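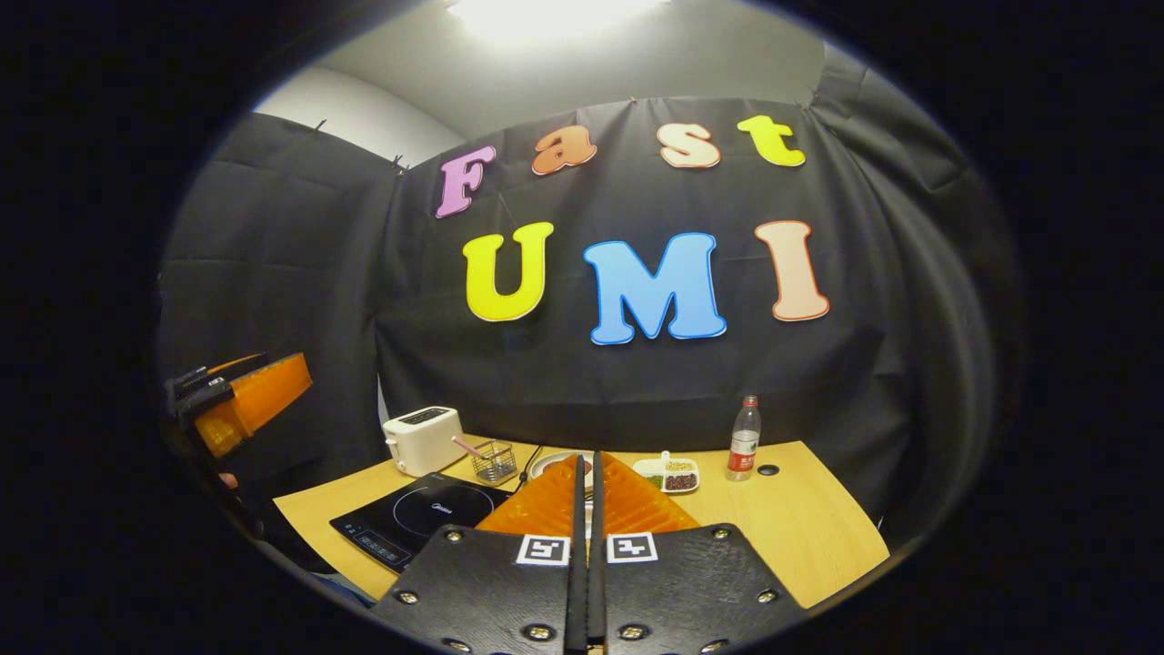
A Small Kitchen on One Table: Report on Our Spring Project
12/05/2025
By Aliki Karras, with Yannick Leblanc and Markos Kokkinos

Our group was given a wooden table, a corner with a black curtain around it, and the instruction to set up a place where a person could make a simple breakfast. That sounded like a week of work to us. It took the whole term, and I would happily do it again, so I hope the reader will forgive me if this report wanders a little in places where I got fond of the subject.

The assignment comes from the Household Spaces course at Sedville, taught by Eftychia Fragkou. Each group picks a kind of room that people have to squeeze in somewhere (a laundry in a hallway, a desk on a landing, that sort of thing) and then builds it at full size and has people try it out. We picked the one-table kitchen. Markos lived in one for a year above the Gollside market, with a cooktop, a toaster and one drawer, and he had a lot to say about it! Yannick and I had both grown up in houses with proper kitchens and big counters, so at first we mostly listened to him.

Choosing what goes on the table

We started with a list, and the list was far too long. It had a kettle, a rice cooker, a cutting board, a knife block, a dish rack and a radio. When we put stand-ins for all of it on the table (cardboard boxes, mostly) there was no room left to butter a piece of bread. Ms. Fragkou came by, looked at the boxes, and asked where the person was supposed to put their elbows. We threw out most of the list that same afternoon.

What stayed was an induction cooktop, a white two-slot toaster, a small wire-mesh basket for utensils, and a plate. The cooktop is a black Midea with one round cooking zone, and having only one zone turned out to matter a good deal less than we feared. Breakfast for one person is eggs or oatmeal, and hardly anybody makes both. We chose induction over a coil burner mostly because the glass is flat and wipes clean, and when the plate zone is not in use you can see at a glance whether you have left crumbs on it, which Yannick always had.

Where things stand

Our first layout had everything in a row along the back, the way a store would show it. It looked very tidy and it was annoying to use, as you had to lean over the table to reach the cooktop controls. Next we tried the cooktop in the middle, which was better for cooking and much worse for everything else, since it ate up the only good working space.

In the layout we kept, the cooktop sits near the left front corner with its control panel toward the person, so your hand falls on the buttons without any stretching. The toaster is at the back left, against the curtain. The utensil basket goes just to the right of the toaster and the plate to the right of the basket. We liked having the basket between the toaster and the plate, as a sort of halfway stop. You take the toast out, reach over for whatever you need, and the plate is waiting. Pantelis Alexiou, who teaches the woodworking section and lent us the table, thought the basket ought to be on the other side for right-handed people, and he may well be right, but our testers didn't complain and we left it.

The cord gave us more trouble than anything else. The cooktop's black cable has to get to the back of the table somehow, and for a long time we let it run in front of the toaster, where it caught on things. We now bring it straight off the back of the cooktop. It still lies on top of the wood, and a clip or a channel would be nicer. I have put that under things to fix.

The curtain and the letters

The corner we were given opened onto the rest of the workshop, and people who tried the table kept looking over their shoulders at whatever was going on behind them. So we pinned up black fabric along the top and let it hang around the sides as well, and the whole thing became a little nook. I was worried it would feel gloomy. The ceiling light helps, and so does the pale wood of the table, which looks lovely against the dark cloth. The big colorful foam letters on the curtain, spelling "Fast" and "UMI," do their share too. They cheer the place up enormously and more than one tester said it made them feel like they were back in kindergarten, in a good way.

One word of advice to next year's groups is to iron the fabric before it goes up. We told ourselves the creases would drop out by June, and we have stopped believing it.

Trying it out

We asked 16 people to make toast and one cooked thing of their choice, with no help from us. Before the tryouts Markos wrote out a short sheet of questions, and we stood well back and took notes. Of the 16, seven rearranged something before they began, nearly always the plate, which they pulled forward to the front edge. Two moved the toaster. The rest simply got on with it.

The comment we heard most was that there was nowhere to put a wet spoon. We had thought so hard about where things live before you use them that we forgot where they go afterward! A saucer next to the cooktop would do, or a second, smaller basket. The second most common comment was a kind one, that it was nice to have everything within reach of one spot.

Money

We spent 472 in all from the course allowance, and the largest part of it went on the cooktop. The fabric came from Stergiou, who cut it to length for us. The table was a loan and goes back to Mr. Alexiou's section, with one small scorch mark that he has been very gracious about.

Things to fix

The cord, as I said. A spot for wet spoons. A hook or two for a towel, which we meant to add and kept putting off. Markos would also like a shelf above the toaster, though the curtain would have to come forward to make room and Yannick is against it. The Kenov group has asked for our notes for their camper kitchen, and we have passed along the floor plan and the question sheet, together with both of the layouts that didn't work.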